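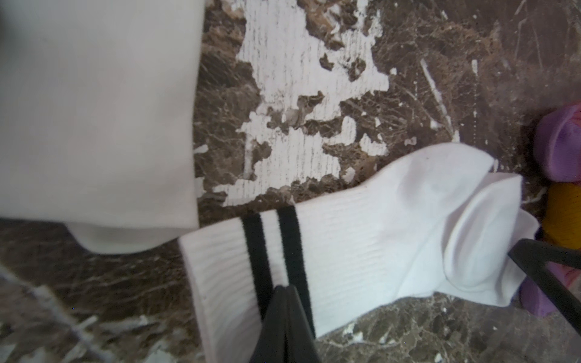
# Compression socks, odor-proof socks and other claims: your questions

This page gets more mail than anything else on the Tristholm Walkers site. It was last gone over in October by Olga Requena, with corrections from Rezaul Paul, who used to buy hosiery for a living and believes very little of what is printed on a sock package.

We don't sell socks and we don't take samples. If your doctor or podiatrist has told you to wear something particular, wear it and skip this page.

## Do I need special walking socks?

Probably not for the distances most members do. If your present socks don't slide, rub or leave you sore, you have walking socks. The word "technical" on the band mostly tells you the price went up.

People who get blisters on every long outing have more reason to look around, but check the shoes first. A heel that lifts in the shoe will lift in a thirty-dollar sock too.

## Isn't cotton supposed to be terrible?

It holds sweat and dries slowly, and on a wet, cold day that's a real drawback. The saying "cotton kills" came from people talking about mountain weather and whole outfits. It has since been borrowed to scare folks walking the reservoir loop in June.

For a dry five-mile walk, a mostly cotton sock is fine. For the Trekcombe ridge in March, wear wool or a synthetic blend.

## Do odor-proof socks work?

Some finishes do slow down the bacteria that cause the smell. How long the finish survives washing is another matter, and packages tend to be vague on it. "Lasting freshness" isn't a number of washes.

Rezaul's advice is to write to the maker and ask how many washes the claim was tested to, and whether it was the finished sock or a square of fabric in a lab. He wrote to 5 companies and got one useful answer. The others sent coupons.

## What about copper and silver threads?

Same answer as above for smell. For anything beyond smell – circulation, joint pain, "energy" – we'd want to see evidence from someone who isn't selling the socks, and we haven't been shown any that persuaded us. Please stop sending us the link to the testimonial page.

## Will compression socks help me recover faster?

Some walkers say their legs feel better the next day. Feeling better is worth something, but it's hard to separate from having paid a lot for the feeling. Studies we've looked at are often small and don't agree with each other very well.

Medical compression is different. It comes in graded pressures, should be fitted properly, and can be a bad idea for people with certain circulation problems. Ask a clinician, and don't take a grade from a forum post.

## Are left and right socks worth it?

The toe box is shaped to the foot, so there may be a little less spare fabric bunching at the small toe. If you have trouble there, try one pair. Wael El Fassi swears by his and also regularly has them on the wrong feet, with no harm reported.

## How many pairs should I buy?

Buy one. Walk in it, wash it a few times, walk in it again. Multipacks look like a bargain until you find the toe seam sits right on your nail. When you do find one you like, buy a few, as makers change a sock without changing its name.

## How long should a pair last?

We asked members to keep a log, and 102 of them did. The average came out at 600 miles before a hole or a bald heel. Don't lean on that too hard. People logged different socks on different ground, and anyone who gave up on a pair in the first month probably didn't bother filling in the sheet.

One maker's rep told us to expect 3,000 miles. We asked how that was measured and are still waiting.

## What does a lifetime guarantee cover?

Read the terms before you pay extra for it. Things to look for:

- who pays the postage
- whether you need the receipt
- whether "normal wear" is excluded (it often is, and what else happens to a sock?)
- whether you get a replacement or store credit

Yeshi Ayele has used one twice and was happy both times. Shahnaz Miah was turned down over a missing receipt.

## Do liner socks prevent blisters?

They can. Two layers may rub against each other instead of against your skin. They also take up room, and a shoe that fit well with one layer can pinch with two. Try them around the house in the evening, when feet tend to be a bit bigger.

## Does washing inside out matter?

It helps get the sweat and skin out of the looped side, and it may save the outside from some pilling. Skip fabric softener, which can leave a coating on the fibers. Special "performance" detergent is optional. We ran an ordinary one against it for a whole summer and couldn't tell whose socks were whose by sniffing, which was not a popular club night.

## Can you add my favorite brand?

No, we don't keep a brand list. We had one years ago, and half the entries were out of date inside a season. Corrections to anything else on this page are welcome through the contact form. Include your source.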